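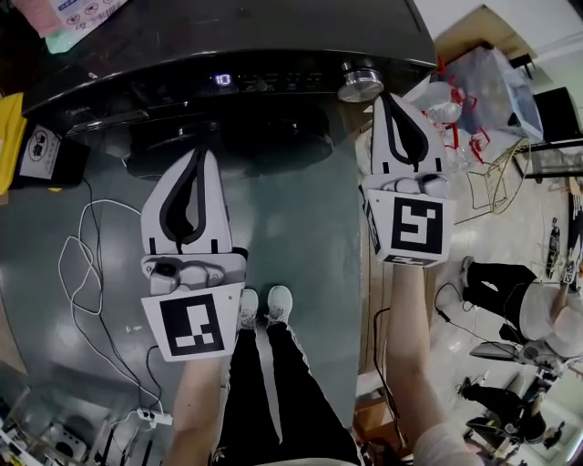 Tips for building and living with a pair of hand-held grippers

Posted February 4, 2021, Ustcombe shared workshop pages

I have been meaning to write these up ever since the second pair went together so much faster than the first. Anyone who has had a go at the Festia build will know the written plans are good on the big parts and rather quiet on all the fiddly bits in between, so what follows is mostly fiddly bits. Skip about as you please. If you are still deciding whether to build at all, the tips on weight and on cables are the two I would read with your cup of tea.

Printing the soft fingers

The teardrop fingers are the part everybody wants to print first, and I quite understand, they're lovely things to squeeze! But do the mounting block first and leave the fingers for a day when you can keep an eye on the printer. Soft filament is slow and sulky. I use Bendura, the black one, and keep the reel in a lidded cake tub with a few sachets of the drying stuff that comes in shoe boxes. Take the speed right down, then take it down again. If you get whiskers between the ribs, snip them with nail scissors and leave the lighter in the drawer (I melted one perfectly good finger that way and had to start again at ten at night).

Print three fingers for every two you need. They come out very slightly different from one another, and with a spare you can pick the best matched pair.

When you fit them, do the screws up only until the finger stops wobbling. A hard turn after that squashes the root of the finger and makes it lean, and then the tips meet crooked and you'll be chasing the fault all through the rest of the gripper. Ask me how many evenings that took.

Keeping the weight down

One gripper on my kitchen scales came to 212 grams before the camera module went on, and I was terribly pleased with it until I had held it out in front of me for a quarter of an hour. Whatever yours weighs, it will feel like double by the end of a session. Good places to save a little are the inside of the housing (fewer infill lines, nobody is going to stand on it) and the screws, where a shorter one will very often do. Please don't save it on the finger mounts.

If your wrists ache, look at where the weight sits before you start trimming. Bringing the heavy part back over the hand made far more difference to me than all my careful filing did.

The square markers

Print them on matt card. Glossy photo paper looks smarter on the bench but it throws the ceiling lights straight back, and the tracking software loses the pattern just when you have turned your hand to do something clever. Leave a decent white border all the way round the black, wider than you think, and cut with a steel rule and a fresh blade.

Each gripper must have its own pattern. It sounds too plain to write down, but I once made a left and a right from the same sheet and spent a Sunday wondering why my two hands kept swapping places. Pencil the number on the back before you stick it, and keep a note inside the lid of your toolbox of which number went on which side.

For sticking, thin double-sided tape, pressed from the middle outwards. Glue sticks make the card curl as they dry, and a curled marker is a nuisance that you can't easily see. Lay a rule across it now and then and look for daylight underneath.

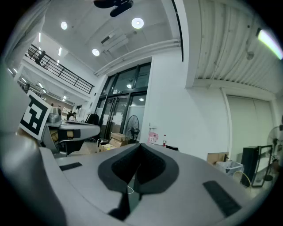
Fixing the camera module

Fit the camera last, after the fingers have been opened and closed a good many times and everything has settled. Then tighten it, plug it in, and look at what it sees with the fingers shut and with the fingers wide. You want a bit of the gripper always in view, along with plenty of room beyond it. A wide lens will show you a great deal more of the workshop than you expect, lights and doors and fans and whoever is sitting at the next desk, so it's kind to let people know before you begin recording.

Lens cloths live in a clean jam jar here. A fingerprint is easily missed until you look back over a whole afternoon of slightly foggy pictures, so give it a wipe every time you pick the thing up.

Any padding you add should be stuck down on a surface wiped with a little white spirit and left to dry properly. Rough-backed foam grips better than the smooth sort. Cut it a whisker small so the edges don't catch and peel.

Cables, cables, cables

I'm afraid I am a dreadful one for leads all over the floor, and I give this advice as a sinner. Run each lead up the outside of your forearm and hold it with two soft loops, one near the wrist and one below the elbow, leaving enough slack to bend your arm fully. Hook-and-loop tape cut from a long roll is much cheaper than the ready-made ties. The bit of cable inside the gripper wants a gentle curve, never a sharp corner, and a dab of hot glue where it leaves the housing will save the plug.

Wear close-fitting sleeves or push them up. Flat shoes too, if you'll be shuffling about in front of a worktop with leads behind you.

Your first tries

Start with something soft and large. A folded flannel, a bread roll, a sponge. Move on to packets, then knobs and doors, with the appliance switched off at the wall while you are learning. Soft fingers don't like hot surfaces at all, so keep well away from hobs and kettles that have been on.

Short goes are better than long ones. Save your recordings in small batches with a sensible name and a line of notes for each. I had 1,268 clips in one folder by the end of my first spell, all called things like "test new" and "test new 2", and sorting them took me most of February.

Putting them away

Stand the grippers on their bases with the fingers open. If they are left pinched shut under something heavy, soft fingers take a set, and it takes them days to come back. Dust them with a dry paintbrush. Mine go in an old biscuit tin on the second shelf, with the spare fingers in an envelope underneath, and the little hex key taped inside the lid.

M. Agudelo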